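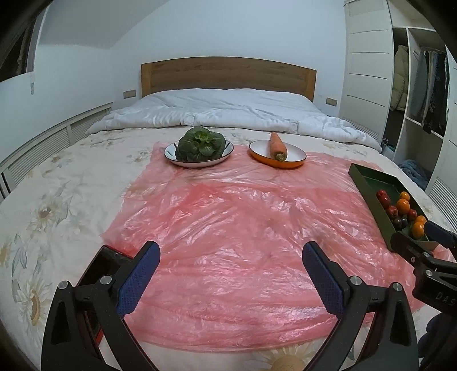 Handheld gripper demonstration (sometimes "stick teaching" or just "handheld demos")

Handheld gripper demonstration is a way of teaching a robot arm to do things by having a person do them first, with the robot's own kind of hand. You hold a gripper by its handle, you squeeze to close the jaws, and a camera on the tool records what the jaws see. Later a computer learns from the recordings, and a robot with a matching gripper tries the same job. I've been writing this entry for our robotics wiki on and off since October, and since I've also done a fair amount of the squeezing myself, I'm going to say "I" in it. The editors have put up with that so far.

The name

There isn't one agreed name. Papers tend to use long ones with "interface" or "in-the-wild" in them. In the group I work with it was called "doing Firkance" for a while, after the Firkance project, where most of what I describe below took place. New people were confused by that, so the wiki uses the plain name, and "Firkance (method)" redirects here.

How it works

A typical tool has two fingers, a linkage that opens and closes them, a grip or trigger for the person's hand, and a camera looking out over the fingertips. The fingers usually carry soft pads with a raised pattern, so that a round or slippery thing doesn't shoot out sideways (plums are the worst for this, take it from me). Many tasks need two hands, so people often work with a pair of tools, one in each hand. One steadies or holds the edge of something while the other does the fine work, or both take hold of a big item like a tray and lift together.

From the recording, the software works out three kinds of information at every moment: where the tool is, how it's turned, and how far the jaws are open. Put that next to the camera view and you have what the learning part needs, a long string of "when it looked like this, the hand did that." There are different ways of finding the tool's position. Some setups track it from the video itself, some add a motion sensor, and some use a separate tracking device fixed to the side. Our wiki has a page on each and they disagree with one another a little, so read all three.

The robot doesn't play the recording back. People ask me this all the time! If it just repeated the motions, it would miss the bowl as soon as the bowl was a thumb's width farther left. What it learns is a policy, meaning a rule that takes in the current view and gives out the next small movement. It checks again a moment later, and again after that.

Why people use it

The older way is teleoperation, where you drive a real robot arm from a set of controls. It gives very clean data, and for some jobs I'd still pick it. But the arm is heavy, it needs a power supply and a solid table, and somebody has to stand near the stop button. You aren't going to carry one up to a bedroom on a whim. A pair of handheld grippers goes in a backpack, and you can work on a bed, a kitchen counter, a windowsill or the floor of a hallway.

That matters because homes are so different from labs. A lab table is flat and dull and lit from straight overhead. A bed has a soft top that dips when you put a full tray on it, the sheet has a busy print, and thin plastic spread over it wrinkles and throws back light in streaks. A policy trained only on lab tables can come apart completely when it meets a flowered sheet. I've watched it happen and it is a bit heartbreaking, the arm just hovers there.

The other thing is speed. I can do a simple pick-and-place with the handheld tool in nearly the time it takes me barehanded, once I've warmed up. With teleoperation I'm much slower and I get cross.

Choosing objects and places

Food is popular, real or otherwise. Fruit and vegetables come in shapes that are easy to name and tricky to hold: an orange rolls, a carrot has a thick end and a thin end, a head of bok choy has leaves that flop over whatever you're trying to see. Grouping them is a handy source of tasks too. You can sort fruit onto a tray and vegetables onto dishes, move one thing from a tray to a bowl, or carry the loaded tray itself. Plates and bowls with a rim of a different color are nice to have, as the edge shows up well from the tool's point of view.

Containers deserve more thought than they get. A tray with raised sides gives the gripper something to hold, but those same sides get in the way of the fingers when you reach for an orange in the corner. Shallow bowls are friendlier. Lay a long vegetable in one and there is usually a good approach from either side.

On Firkance we had a rule that the place had to change as often as the objects did. Genowefa Domański wrote that rule and she was strict about it. If you'd done your set on the couch, you moved before you did another, even if everything was laid out beautifully and you'd just gotten comfortable. I grumbled then. I now tell other people to do it.

The Firkance result

The test that people usually cite from the project compared two training sets of the same size. The first had all its demonstrations from a single room. The second had its demonstrations spread over 30 rooms in ordinary homes. Both were used to train the same kind of policy on the same task, moving a named piece of produce from a tray to a dish. Each policy was then tried 100 times on a real arm, in rooms neither had seen.

The single-room policy finished the task in 4 of those tries. The many-room policy finished it in 59. Hubert Hollenstein, who ran the arm, thought he'd mixed up the files, and he loaded them again and got much the same picture on a short repeat.

I want to be careful about what that does and doesn't tell you. 59 out of 100 is a big improvement and it's also a robot that drops your lunch a lot. The task was narrow. The arm used fingers with the same shape as the handheld tool's, and when a different pair was fitted for a side test the score fell badly (those runs weren't counted, and the notes on them are thin). What the result does support is the advice to spend your effort on new rooms before you spend it on more takes in an old one.

Known problems

Blocked views. The camera sits close to the fingers, so a big object can fill most of what it sees. Linkages and side-mounted devices hide a bit more. Wide lenses help, at the price of bending walls and ceilings into curves, and the software has to be told about that bending.

Impossible moves. My wrist can do things the arm can't. If I twist around to reach behind a bowl, the recording may ask the robot for a pose it has no way to get into. Most groups run a check afterward and throw those takes out. Undico, the sorting program we use, marks them for you, though it's a touch too eager and I always look through the rejects.

Lost tracking. Plain white walls give the tracker little to hold on to. Fast swings are bad as well. If you've just learned this and your takes keep getting rejected, slow down on the way to the object, you're probably rushing that part.

Feel. A person feels the squeeze through the handle, and the basic recording doesn't include it. The robot sees how far the jaws closed and has to guess at the rest. There are pads with sensors built in, and Onyeka's write-up on our wiki covers a homemade version, but they add wiring and they wear out.

Tired hands. This one never makes it into the papers. After a long stretch your grip gets lazy, you start pinching things at the very tips, and the policy learns the lazy pinch. Domański had us stop well before we wanted to.

Tips from people who've done it

Start and finish each take with the tools in a similar, easy position. Open the jaws wide before you approach. Pause very slightly after you've got hold of the thing, and again before you let go — the policy seems to get the order of events more clearly that way, and the takes are easier to cut. When you make a small mistake, keep going and fix it! Recoveries are useful, and a set made only of perfect takes leaves the robot with no idea what to do when an apple slips. Big mistakes, like knocking over the whole tray, you can just delete.

With two tools, decide beforehand which hand holds and which hand works. Swapping partway through is fine for people and muddling for a small policy.

Label the task in the words a person would really use. "Put the carrot in the orange bowl" has served us better than any code we made up, and we made up plenty.

Related methods

Teleoperation is covered above and has its own page. Kinesthetic teaching means grabbing the arm itself and moving it through the job. Glove-based capture records the whole hand, and is the better choice for robots with several fingers. Learning from plain video of people's hands needs no tool at all, but it leaves the software with a lot more to work out, and the Damilow page on this wiki compares it with handheld demos on a folding task. That page needs updating and I've left a note there.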